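2021-08-02

**Wanted: someone to help us spend our equipment money well (part-time, 6 months)**

Hi, I'm Hajar Tazi, and I run the manipulation side of things at Herano. We're a small lab, we've been growing in fits and starts, and up to now our way of buying equipment has been that whoever shouts first gets the next purchase order. It sort of worked when we had one bench. It doesn't work anymore!

So I'm looking for a planning and purchasing person to sit with us through February and get our next round of robot stations specified, priced and ordered. You'd report to me and spend a lot of your time with Ryszard Adamczyk, who keeps the hardware running and has strong opinions about cable chains (he's usually right).

What you'd be walking into: we teach arms to do kitchen chores on toy kitchens. Put the block in the pot, take the block out of the pot, move it to the sink, over and over, with somebody driving and somebody resetting. The kitchens are cheap. The arms are not, and the stuff that eats the budget is everything in between - spare servos, gripper fingers, power supplies, mounts, the second set of mounts after we got the first ones wrong.

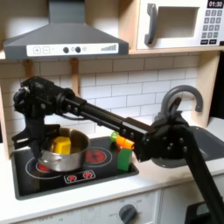
Last year I planned for a flat $2000 per station in spares and consumables and felt very grown up about it. Then one order of replacement servos came to $918 with shipping, and we'd blown through nearly half a station's money in an afternoon. I don't want to guess like that again. I'd like a spreadsheet that I believe in, and I'd like someone other than me to own it.

The actual work, more or less:

- Go through our repair log with Ryszard and figure out what really breaks, and how often. The log is partly in a notebook. Sorry.
- Get quotes for new arms and compare them properly, including lead times, warranty terms and what a spare joint costs. We've talked to Vamport and Fahy so far and I'm open to others.
- Decide with us whether we keep building our own stands or buy them from Bilard. I go back and forth on this one weekly.
- Write a plan for the toy kitchens and props too. It's small money, but models get discontinued, and then we can't match the stations to each other.
- Keep the orders moving once they're placed, which mostly means polite emails and a few less polite phone calls.

You don't need to be a roboticist. You do need to have bought technical equipment for a lab, a workshop, a school, a theater, anything where the parts list is long and people are waiting on it. You should be comfortable telling me no when I want a thing that isn't in the plan. If you can hold a hex key and don't mind spending a few hours driving an arm yourself, even better - I think you'll write a much better budget after you've dropped a toy carrot 100 times.

It's 20 hours a week, and you can pick most of them. I'd want you in the lab for at least two half days, the rest can be from home. Pay depends on experience and we'll talk numbers in the first call, so you don't have to sit through three interviews to find out. There's a decent chance of the job being extended, but the money for that isn't approved yet and I won't promise it.

To apply, send me a resume and a short note (a page is plenty) about one purchase you planned that went wrong and what you changed the next time. No cover letter needed. Put "station planning" in the subject line so it doesn't get lost among the supplier quotes. I read these as they come in and I'll write back to everyone, even if it takes me a little while.

Questions about the hardware can go to Ryszard, anything about hours or pay comes to me.

Hajar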